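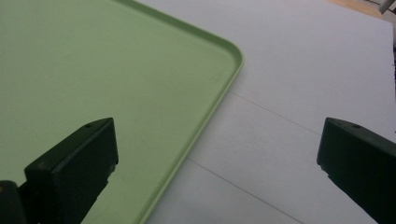 Returning Trays and Tableware to the Padton Dining Hall

These instructions apply to all residents and guests who take meals at Padton. The hall seats 262 people, and the return counter is shared with the Botha Building during the evening meal.

Before leaving the table

Place plates, bowls and cups on the tray with the heaviest items in the center. Lay cutlery flat beside the plate. Paper napkins and food wrappers go on top of the plate, where they can be removed in one motion.

At the return counter

1. Scrape leftover food into the compost bin. Bones and fruit pits are accepted; tea bags with staples are not.
2. Pour liquids into the sink on the left. Ice may be emptied there as well.
3. Put cutlery in the soaking tub, handles up.
4. Stack plates by size. Stacks should not rise above the marked line on the wall.
5. Slide the tray onto the rack, long side first. If the rack is full, use the second rack near the Skekach Street door.

Trays taken outside the hall

Residents who are unwell may have a meal carried to their room. The person collecting it signs the tray sheet at the serving desk, and the tray is returned by 10 a.m. the next morning. Please rinse it first - dried food blocks the spray arms of the dishwasher.

Damaged items

Chipped or cracked tableware should be handed to a member of the kitchen staff and kept out of the stacks. Broken glass must be left where it is. Call extension 536 and stay nearby until staff arrive.

Questions may be sent to Jacinto Chávez, Dining Services, Room 916.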